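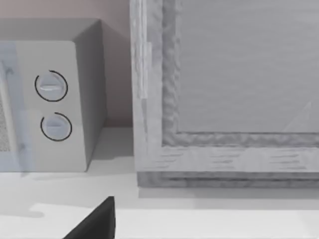 Budget check: two-arm setup for kitchen tasks, sim first or hardware first?

Forum: Buying and Planning

knobturner
14 September 2024
We're a small lab with money that has to be committed by November. The plan is a two-arm bench for countertop work: turning microwave dials, opening doors, moving things in and out of a basket. So far we have only run it in simulation. I have two quotes for arms, one from Gurko and one from Srivastava. Gurko is 2000 more for the pair but includes the mounts. The other one doesn't, and I'd have to get those made. Is there anything people forget to put in the budget?

flatpack_ed
Spare fingers. Buy them with the arms so they come out of the same money. Also a second microwave. You will pull a knob off sooner or later.

knobturner
Spare fingers are in. I hadn't thought about the second microwave.

mossback
I'd hold off on the arms. If you're still in sim, spend on compute and buy one arm next year. We bought two at once and the second sat in its crate all winter while we got the first one working.

flatpack_ed
Disagree. If the money goes away in November then "next year" means never. And a two-arm task on one arm is a different task.

mossback
Depends on whether it's really a two-arm task. A dial is a one-arm job. So is the door, if the microwave is heavy enough to stay put.

knobturner
Ours slides when you pull the handle, at least with the friction we gave it. That's why we went to two. I could bolt a real one down, I suppose.

Jurninham
Bolt it down. A bracket cost us 30 and it took an afternoon. Then look again at which tasks still need the second arm.

Other thing is lighting. Are you rendering shadows? We left them out to save time and paid for it later — the arm's own shadow across a white counter confused our vision model on the real bench. Budget for two diffuse lights, and pick a counter that isn't white if you have the choice.

knobturner
Shadows are on. White counter, and the arm shadow goes right down the middle of it.
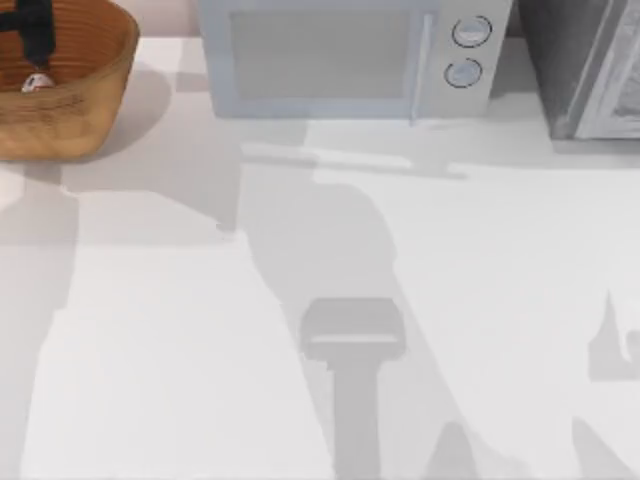 Re: lighting and counter

mossback
Fair enough, that's a strong shadow. I'd still keep the white counter if that's what you trained on. Changing it now means doing the renders again.

Jurninham
Renders are cheap next to bench time. But okay, match the two, whichever way you go.

flatpack_ed
Back to the quotes. Ask both sellers what shipping is. Ours came to 1144 and it wasn't on the first sheet. Ask how long a repair takes too. Gunine kept one of our grippers for 20 days and we had no spare.

knobturner
Neither quote lists shipping. I'll write to both on Monday. Leaning toward the pair with mounts, plus a bracket and one spare gripper.

mossback
I'd still buy one. But get the spare gripper either way.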